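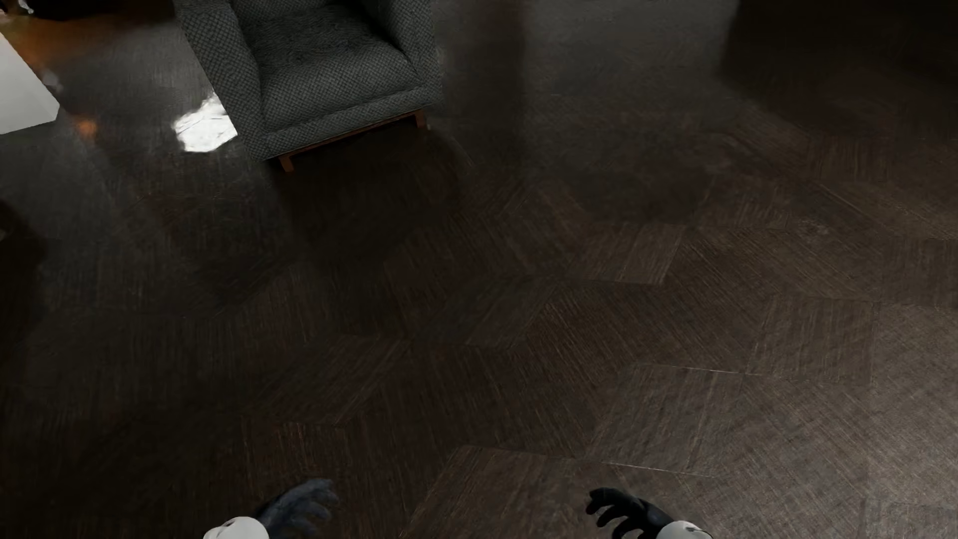

The chair by the window, and other January business

Happy new year, if I'm still allowed to say that on January 14, 2024. I've always thought you get until the middle of the month, and after that you have to go back to plain old hello.

I said in the last newsletter that I was going to spend the winter reading more, and a fair few of you wrote back to say you'd promised yourselves the same thing. So this month's long bit is about reading at home: where I do it, when I do it, and what I've changed since the autumn to make it happen more often. There's a bit about books too, further down, but I'm afraid I've got rather a lot to say about chairs first.

For years I read in bed. I loved it, and I also fell asleep on page two every single night, so that a thin paperback could last me from August to Christmas. I'd start each evening by going back over the page I'd read the night before, because none of it had gone in. I must have read the opening of one particular sea story a dozen times (there's a harbour, there's fog, somebody has lost a letter) and I still couldn't tell you who wrote the letter.

So in November I moved my reading to an armchair. I'd always had one, but it was where the ironing lived. I cleared it off, dragged it over to the window and made a rule that nothing could be put on it except me. It took a fortnight for the household to believe me, and I still find the odd jumper.

What I've learnt about reading chairs is that the arms matter more than the seat. You want them wide and flat, wide enough to rest your elbow and still have room for the book when you get up to see to the oven. I used to have one with thin curved arms and spent half my time fishing my bookmark out from down the side. A deep seat is lovely for an hour and then your knees start complaining, so I keep a small firm cushion to put behind me. If you're short like me, try that before you spend any money!

Fabric, too. Leather looks smart but it's chilly to sit down on in January and it squeaks when you turn over. A woven cover is kinder, and a darkish one forgives you the tea.

Then there's light. I was sitting with the lamp in front of me, and wondering why my eyes were sore by nine o'clock. A friend told me to put it behind my shoulder, on the opposite side to the hand I hold the book with, and I was quite cross at how much better it was. I've got one of the Pirihi clip lamps, the small one with the bendy neck. The switch is fiddly and it's a nasty shade of cream, but it stays where you point it and it doesn't buzz. I wouldn't bother with the bigger model unless you want to light up the street.

My phone goes in the kitchen drawer. I tried leaving it face down on the windowsill and lasted four minutes. In the drawer, with the tea towels, it might as well be in another country. If I want to look up a word I write it on the back of my bookmark and look up the whole lot on Saturday, and I enjoy that nearly as much as the reading. Last week's list had "scupper", "oakum" and "fathom" on it, so you can see I've gone back to the sea story.

I finished it, too! The letter was from the sister. I should have guessed.

What I've been reading

Quite a few of you asked for actual books, so I'll tell you how I've been choosing, which may be more use than my taste. I have a pile of six and I'm not allowed to add to it until I've taken one away, either by finishing it or giving up on it. Giving up is allowed from page 44 onwards. I can't remember why I picked 44, it may have been the page I was on when I made the rule, but I've kept to it and it works nicely. By then you know whether you care.

At the moment the pile has a history of canals in it, two detective stories, a cookery book I'm reading straight through like a novel, a collection of letters I was given for my birthday, and something enormous about the Arctic that runs to more than 300 pages before anyone gets on a ship. I'm taking that one slowly. It's too heavy to hold up, so I rest it on a tray.

The canals are better than you'd think. I only picked it up at the Ellummont book swap because it was the last thing left on the table and I felt sorry for it, and now I can't walk past a lock without boring whoever's with me. There's a whole chapter about puddling clay. I read bits of it aloud at tea. I've been asked to stop.

The detective stories are both from the same series and I've managed to read them in the wrong order, so I knew from the start that the vicar would be all right. If you're a series reader, do check the list at the front. Some publishers put the newest first and some put it last, and I get caught out every time.

I tried audiobooks again as well. I know lots of you swear by them. I get on with them for washing up and for long drives, and I'm hopeless with them in the chair; I just look out of the window and come to half an hour later with no idea who's been murdered. Cookery and gardening ones seem to suit me best, where it doesn't matter if you miss a bit.

I've also started keeping a reading notebook, after saying for years that I never would. Mine is a plain Bomisix exercise book, the soft-backed kind, with one page for each book. I put the title, where I got it, and whatever I feel like saying. Sometimes it's a paragraph and sometimes it's "too many cousins". I don't give marks out of ten. I did that once and found I'd given everything a seven.

A word about reading when you're tired

Someone wrote to ask how I manage it after work, and the answer is that often I don't. Some evenings I sit down, read the same line over and over, and go and watch telly with everybody else. I've stopped telling myself off about it. What has helped is having something light on the go next to something heavier, so I'm never stuck with canals when I want a cosy murder.

Mornings have been the big surprise. I've been getting up a quarter of an hour early, and having my first cup of tea in the chair with a book before anyone wants anything from me. It was dreadful for the first week. It was pitch dark and the heating hadn't come on, and I read in my coat. Now I look forward to it when I go to bed, and I've got through far more that way than I ever did at night. Get a blanket that covers your feet. Mine came from the market at Drirnullow and it sheds a bit, but it's the warmest thing I own.

Bits and bobs

The Ellummont swap is on again at the end of the month, same hall, same trestle tables. Bring as many as you like and take as many as you like. They're short of children's picture books and they have, I'm told, quite enough diet books to be going on with.

Thank you to everyone who sent in soup recipes after the last newsletter. I've made the leek and barley one and the very orange one. I'll type up the best of them for next time, once I've worked out what one of you meant by "a good fist of lentils".

If you've got a reading spot you're fond of, do write and tell me about it. Stairs, sheds, the bath, the back seat of a parked car outside swimming lessons, I'd love to hear about all of them. And if you've read the one about the Arctic, please let me know whether they get on the ship soon.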